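Subject: Re: [stirkden-food] Pickling and preserving evening, any recipes?
From: Vidar Solberg
Date: November 2022

Hello all,

Margit wrote:
> We've got the hall at Stirkden booked for the preserving evening and
> so far I have eleven chutneys and no fish at all. Does anyone still
> souse their own? My gran did it with bay and allspice but she never
> wrote anything down. Also, does it have to be herring?

Yes, yes, and no it doesn't! I've been sousing fish every autumn since we moved to Drellberg and I would love to bring some along. Herring is the classic, but mackerel is my favourite by miles. It's a richer fish and it stands up to the vinegar so well, and the flavour after a couple of days in the fridge is something else.
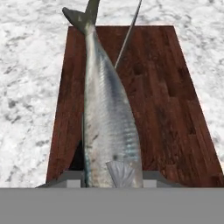

Whole fish on the board, tail end at the top.

My usual batch is 8 fillets in one deep dish. For the liquor I use 900 ml of liquid, two parts cider vinegar to one part water, with a sliced onion, a few bay leaves, a dozen peppercorns, allspice berries (your gran was quite right, Margit) and a good spoonful of sugar. Roll the fillets up skin side out, pack them in snugly, pour over the liquor, cover, and bake in a low oven until they're cooked through. Let them cool in the liquor and then straight into the fridge. I eat them within three days. They're not a shelf preserve, so please don't put them in the cupboard with the chutneys!

I got the idea of adding orange peel from a battered old paperback, Cárdenas on vinegar cookery, which I found on the bookstall at Prukthorpe. It has a whole chapter on escabeche, where you fry the fish first and then pour the hot vinegar over it with garlic, carrot and a bit of smoked paprika. Wonderful stuff, and quicker than the oven way. I could do one dish of each and people could compare? 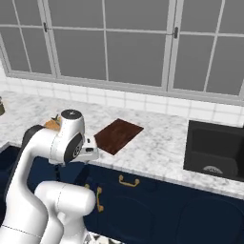
Filed under: Fish and vinegar

A few bits for the evening itself. Could someone bring rye bread? Soused fish without it is a sad thing. I can do boiled potatoes and soured cream. Is the hall fridge working again, and does it have a shelf tall enough for a casserole dish? Mine is the big blue one, and it doesn't like being tipped.

And if anyone has a family recipe using gooseberries with mackerel, do send it to the list. I have a bag of them in the freezer from the summer and I'm itching to try a pickle.

Very much looking forward to it,
Vidar

--
You are getting this because you joined the stirkden-food list.
To leave, send a blank message with "unsubscribe" as the subject.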